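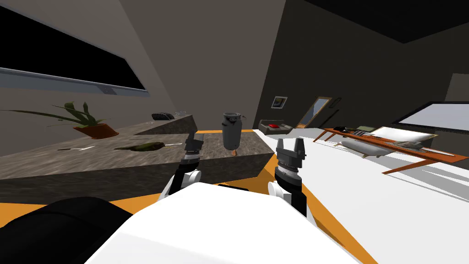 So, how often should you change the brake fluid in a car that only comes out in summer? Every two years, the same as a car you drive to work, because the fluid takes in damp from the air whether you go anywhere or not.

I'll start there, as it's what I get asked most at the tea table, and it lets me say good evening and thank you for having me back to Vesterton. Last time I overran and Hakim Lau had to flash the hall lights at me. Hakim, I've seen you, I've got my watch on the lectern.

(Wait for people at the back to sit down.)

Tonight is about waking up an old sports car after the winter. Mine is a Ruvano coupé, the early one with the narrow back lights, and she has been laid up every year since I bought her from Kheri Mushi, who is sitting over there looking innocent. He told me she was "ready to go". She was, as far as the end of his road!

Start with the battery. Please don't just jump it and drive off, tempting as it is on that first bright morning. Take it out if you can reach it, charge it slowly overnight, and leave it alone for a few hours before you test it. If it has dropped right back by then, buy a new one and be done with it. I nursed a bad battery through a whole season once and spent most of July parking on hills.

Tyres next. Everyone looks at the tread, and the tread on these cars is usually lovely, as we hardly wear them out. Look at the side walls for small cracks, and look at the date code, which is four figures in a little oval. The first pair is the week and the second pair is the year. Get down on your knees and read all of them, and don't forget the spare. Mine was older than my marriage.

(Pause. Lajos will heckle here. Let him.)

Now, fuel. Petrol goes stale, and modern petrol goes stale quicker than what we grew up with. I put the car away with a full tank and a dose of stabiliser, and in spring I run that down gently before I ask anything of the engine. Andor Lengyel does the opposite and drains his dry, and we have been arguing over it for years. His seals dried out and mine didn't, but he'll tell you that was a coincidence, and he may be right.

Brakes. If she won't roll when you let the handbrake off, don't fight it with the engine. Rock her back and forth by hand with a friend, and if she still won't move, take the wheel off and see what has stuck. The discs will have a skin of rust, and a few soft stops on a quiet road will clear that. Deep pitting won't clear, so don't kid yourself.

A word on cost, as people always ask. My spring service this year came to 535 pounds, at Vandenberghe, and that was with a new water pump I hadn't planned on. Take the pump away and it was a fair price for a morning's work. Levente Szilágyi does his own for the cost of the oil and a bad back.

(If time is short, skip to the first drive.)

Hoses: squeeze them cold. You want firm with a bit of give. If one crackles, change it, and change its neighbour while you've got the coolant out.

The first drive. Keep it short, three miles or so out and the same home, somewhere you wouldn't mind being stranded. Take a phone and a rag. Let the oil get properly warm before you use the revs, then stop and look underneath with a torch. I go out to the Dirance turn and back, early, before seven if I can manage it, and I do grin the whole way.

Right, questions. Ask Kheri about the gearbox, he owes you all that much. Raffle tickets are still at the door.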